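Search questions... Ask Browse Tags Log in

Is "pre-sorted" scrap wire worth paying extra for, or am I being had? 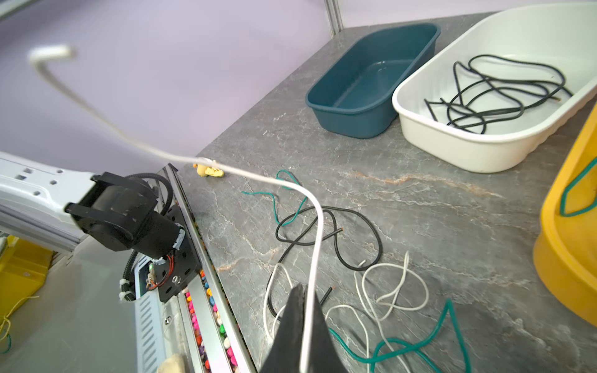 I've been buying mixed offcuts of hookup wire from a surplus place in Clarport, mostly short pieces in white, black and a couple of greens, for bench projects and for teaching my nephew to strip and crimp. The mixed bag is cheap. The same seller now has a "sorted and graded" bag at nearly double the price, and the listing says the pieces are separated "by color and type." No gauge given. No strand count. No word on what the insulation is made of. I wrote and asked what "type" means and was told it means type.

My current system is to dump a handful on the table, pull the pieces apart, and drop them in plastic basins. It's slow, and the thin stuff ties itself into knots with everything else. So I can see paying somebody to do it for me. What I can't see is paying somebody to do it by color, when a white piece can be practically anything.

Has anyone bought sorted wire, from this outfit or any other, and found it was really sorted? And if I keep doing it myself, what should I be sorting by? I've read that color is fine for a hobbyist and I don't believe it.

Asked by Rangi Goodwin
405 views Share Follow

3 answers Sort by: Votes

You're right not to believe it. Color tells you what somebody wanted the wire to look like inside one particular product, and once it's cut out and thrown in a bag that meaning is gone. I've had two black pieces from one bag where one was solid and the other was stranded.

Sort in this order:

Solid or stranded first. Look at a cut end, or bend it and see if it stays put.

Then gauge. Get a stripper with marked holes and find the smallest one that takes the insulation off without nicking the copper. Do not go by the outside diameter. Thick insulation on skinny conductors fools everybody, me included.

Then length, and only if you care. I toss anything shorter than my hand.

Color last, inside each group, and mostly so you can tell your leads apart later.

On the tangles - don't pull. Find an end and back it out through the loops, and wind each piece around two fingers before it goes in the bin. A twist of the tail around the coil holds it. If you drop them in loose you'll be doing the whole job again next month.

As for the bag, a seller who can't state a gauge hasn't measured one. I wouldn't pay a nickel over the mixed price. And whichever you buy, don't put unmarked wire on household current. Low voltage only, and keep the current modest even there.

Nandini Kurup
Helpful (31) Share 2 comments

 Comment: What about insulation? Some of the old stuff goes brittle.
 Comment: Bend it hard. If it cracks, throw it out. You can touch a hot iron to a bit of scrap to see how fast it shrinks back, but have a window open, and I wouldn't claim to name the plastic from that.

I bought a sorted bag, though from Villanueva and not from your seller. It was ok. The whites were all the same gauge as far as I could tell. The greens were two different greens, and one kind was a lot finer than the other, but they'd gone in together because, well, green. I wouldn't call it graded. It did save me an evening. Whether that's worth double depends on what your evenings are like, I guess. They do sell new wire on small spools too and after the sorted bag I just went with that for anything I plan to keep.

Helpful (6) Share

just buy a spool of each its not that expensive

Helpful (2) Share 1 comment

 Comment (Rangi Goodwin): I know spools exist. I was asking about the bag. Anyway I've passed on it and ordered a marked stripper, and I'm going to redo the basins by gauge before I trust anything in them.

Related questions Next page Ask your own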